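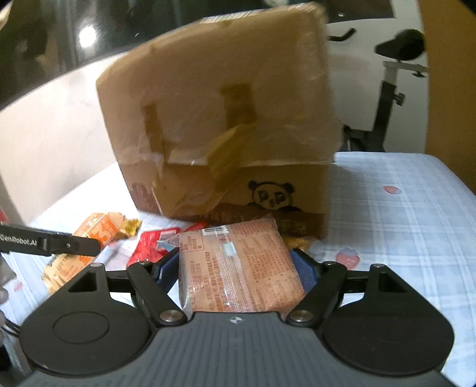 The snack box is back in the Kershaw Street break room, and so are the complaints. In March we asked all 11 teams what they wanted in it. We got 400 replies, a turnout the pension survey could only dream of, and about 30 of them said "not raisins."

So we ordered the mixed import assortment, which has gone down very well with everyone except the people who like to know what they're eating. A lot of the small print is in Chinese, in rows tight enough to defeat the phone translator. The Akance floor reports that one peach-colored wrapper came back as "happy crisp regret." They ate it anyway.

A few house rules, then. Empty wrappers go in the trash, which is a different thing from the box. If you have an allergy and can't read the label, leave that one alone. Taking a handful "for the Druvano meeting" is fine, provided there is a Druvano meeting.

The next order goes in at the end of the month. Requests can be left on the sheet by the kettle. Raisins have been crossed off in advance.

Kershaw Street Staff Newsletter | Contact the editor | Back to top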